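Subject: Re: [grippers] finger choice for open-knit textiles

On the Imier vs. Noonan finger question from last week:

> We have the Imier fingers on one arm and the Noonan soft pads on
> the other. The pads do fine on woven cotton, but on anything with
> an open knit they let go during the lift. Before I order a second
> set of Imiers, has anyone run both on mesh with the same controller
> settings? I mostly care about slip and about whether the fingers
> leave marks on the part.

We ran both in February, same arm, same Grekton controller, firmware branch 2. The material was black mesh from the Vutmont sorting job, cut to random lengths. Each finger set got 200 grasp attempts from the same start pose, with closing force and speed left at the values we use for cotton. A trial counted as a slip if the fabric left the fingers before the end of the lift.

Slips out of 200:

- Noonan soft pads: 109
- Imier rigid fingers: 41**7**→ see correction below

Correction before anyone quotes that: 417 is the row number in the shared log where the Imier trials start. I pasted the wrong column. The Imier slip column still has double entries from a controller restart, so I will post that count separately once it is cleaned up. It is well under the Noonan figure either way.

Most of the difference comes from where the fabric is taken. The rigid fingers do best on a gathered section close to a narrow end, where several layers go into the gap together. On a single flat layer the mesh stretches and the knit pulls out from between the faces.
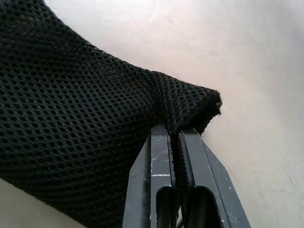 *Wrist camera, rigid fingers closed on black mesh just under the frayed end.*

The wrist camera is usable for checking this kind of grasp. Against a pale surface the outline of a dark fabric segments cleanly, ragged fibers included. Telling folds from flat knit is harder. The hole pattern gets finer and more compressed toward a gathered tip, and our fold detector uses that spacing as its main cue. It needs even lighting to work.

On marks: I saw no pulled loops on the mesh at the cotton force setting. I did not test higher forces. The fingers themselves pick up nicks and scuffs on the edges, so check the bevels for burrs before running a fine knit.

Two open items on our side:

1. Repeat the pads with a slower close. The default speed pushes the fabric out of the gap before contact is detected.
2. Log finger position at the end of each close. A thick bunch and a single layer should separate on that value alone, without the camera.

If you rerun this on your setup, please keep the force and speed fixed across both finger sets and send the raw log with the results. I can share our trial script for the Grekton controller off list.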